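Thread: getting a tuck lace panel to match its swatch. Notes from the Jitirik vest, back panel, double bed machine, finished 2018-02-26.
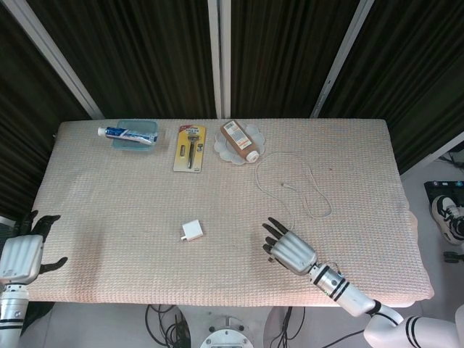
The problem first. My stockinette swatch and my tuck swatch gave different row counts, as expected, but the tuck panel still came off the machine 18 rows short of the length I had charted.

Cause: I measured the swatch the same evening I knitted it. Tuck fabric comes off the bed stretched lengthwise by the weights. Left flat overnight it pulls up and gets wider. Wash it and it moves again.

Yarn is Clidau 2-ply, oiled, on the cone. Oiled yarn makes this worse. The fabric looks thin and stringy until the oil is washed out, then it fills in and the stitches square up.

Procedure I use now. Knit the swatch at least twice as wide as you think you need, with waste yarn top and bottom. Mark the measuring rows with a contrast color. Take it off and leave it alone until the next day.

Wash it the way the garment will be washed. Dry flat, no pins. Measure between the contrast rows in the middle of the swatch and ignore the edges, which flare in tuck.

Tension: I tried the main dial at 8 and then two clicks tighter. At 8 the tucked loops sat cleanly. Tighter, they jumped off the needles on the carriage return, always on the left side.

If loops jump only on one side, check the brushes before you touch the dial. Mine had a wad of lint wound around the axle. Cleared it, dropped stitches stopped. I still stayed at 8.

Weights: less than for stockinette, moved up often. Too much weight pulls the tucked loops tight and you lose the texture. Too little and they ride up - you will hear it before you see it.

The pattern is Shboul 1466, a two-row repeat. The chart is printed for the right side, and tuck shows its texture on the purl side, so mirror it if the motif has a direction. This one does. I knitted 2 repeats before noticing.

Band is a separate matter. I used full needle rib, tension four numbers down from the body, and hung it with the purl side facing. No ripple so far.

Next up is the front in the same yarn, then a Fitia cardigan with set-in sleeves, which I want off the bed by May. Will post the revised row counts after the front is washed.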